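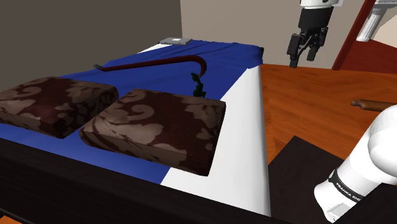
4.2 Importing a collected edition

The Lindar comic reader opens single issues and collected editions. A collected edition is stored as one volume, with its issues listed under it as chapters.

Before you start, check that the library drive has at least 200 MB free. Large volumes may need up to 494 MB while page previews are being built.

1. Open the Library tab and select Add Volume.
2. Choose the folder that holds the page files. Page files must be numbered in reading order.
3. Enter the series title and volume number. Leave the issue field blank.
4. Under Chapter Breaks, select Detect. The reader marks a break at each cover page.
5. Check the breaks against the printed contents page. To move a break, drag it to the correct page.
6. Select Build. Do not close the reader until the status line shows Ready.

Note: Variant covers placed together at the back of a volume are read as separate chapters. Select them and choose Merge as Gallery.

Caution: Rebuilding a volume erases all bookmarks in it. Export bookmarks first (see 4.4).

4.3 Setting a shelf picture

Each shelf can show one picture behind its title. Tie-in series and the shows they are based on may share a shelf.

1. Open the shelf and select Edit.
2. Select Picture, then choose a file.
3. Set the crop to Wide or Square.
4. Select Save.

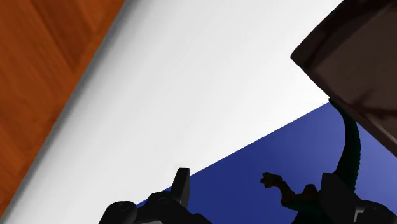
Shelf picture with a green dinosaur figure, Wide crop.

Note: Shelf pictures are not copied when a library is moved to a second device. Repeat steps 1 to 4 on that device.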